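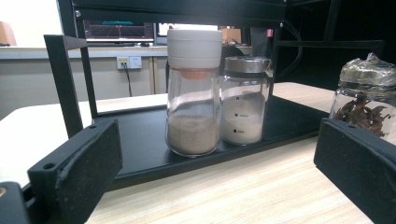
Two glass storage jars, one with a white lid and one with a silver lid. Jars like these are to be accepted at the Varnholm refill counter from February.

Refill counter to open at Varnholm market hall

January 2018

Shoppers in Varnholm will be able to fill their own jars with spices, flour and dried beans from next month, after the market hall agreed to let an empty unit near the Mill Lane entrance for a trial period.

The unit, number 17, has stood shut since the shoe repairer moved out last spring. It has been taken on by Gasser, the family grocer's on Bridge Street, who will run the counter alongside their existing shop. Opening is planned for the first Saturday in February, fittings permitting.

Customers bring a jar, tub or bag, have it weighed empty at the till, then fill up and pay for the contents only. Paper bags on sale for those who forget. No minimum amount – a spoonful of cumin is fine, the shop says.

Reto Sutter, who manages the Bridge Street shop, said the idea came from regular customers.

"People were asking us for a bit of nutmeg or a bit of paprika for one recipe, and we were selling them a packet that would last till they moved house," he said. "We did a small shelf of loose spices before Christmas to see how it went. It sold out twice. So we thought, right, let's find some room for it."

The counter will start with 11 spices, among them ground coriander, ginger, cinnamon and turmeric, plus plain and wholemeal flour, porridge oats, red lentils, two kinds of rice and sultanas. Washing-up liquid may follow in the summer but nothing is settled. Mr Sutter said he wanted to keep soap well away from the food and the unit is not large.

Prices not yet fixed for everything. Most lines should come in at or a little under the packet price, he said, though the vanilla will not be cheap "whatever we put it in".

The fitting-out is costing 1,280 pounds, mainly for shelving, scoops and a second set of scales. The market hall is not charging rent for the first 10 weeks. After that the two sides will sit down and look at takings before agreeing a longer let.

Not everybody at the hall is delighted. One stallholder, who sells baking goods two aisles over and asked not to be named, said she had not been told about the flour until the notice went up. "I've nothing against it, but a word would of been nice," she said. The hall office said letters went out to all tenants in the week before Christmas and that some may have been missed in the rush. A meeting for traders will be held before the opening.

There are rules on what can be brought in. Jars must be clean and completely dry, with a lid that closes properly. Glass or hard plastic is prefered. Anything cracked or chipped will be turned away, and staff can refuse a container that smells strongly of what was in it before. Old coffee jars are the usual trouble, according to Mr Sutter – "you can wash them till you're blue in the face".

Shoppers should also label jars at home or use the stickers at the till. Allergy details for each bin will be posted on the wall, and a printed copy kept behind the counter. Nuts will not be sold loose for now. Mr Sutter said a few customers had asked for almonds but he did not want to risk it in such a tight space with shared scoops.

Opening hours will be the same as the hall, Tuesday to Saturday, 9am to 5pm, with a later finish on Thursdays. Gasser are looking for one part-time assistant, mornings mostly. Ask at the Bridge Street shop, not the hall office, who have had several calls already.

The Drillik bakery, which has the corner unit opposite, is planning to sell day-old rolls at half price on opening morning and will have its tables out if the weather holds.

Also at the hall: the Mill Lane doors will be closed for repairs for two days in the last week of January. Use the Bridge Street side. The cycle racks are being moved at the same time and will go back in by the fish stall, where there is a bit more light. The clock over the main entrance is still stopped. A part is on order from Bundivia Clocks and the office hopes to have it going again before Easter.

Traders wanting to attend the meeting about the new counter should leave thier name at the hall office by Friday lunchtime.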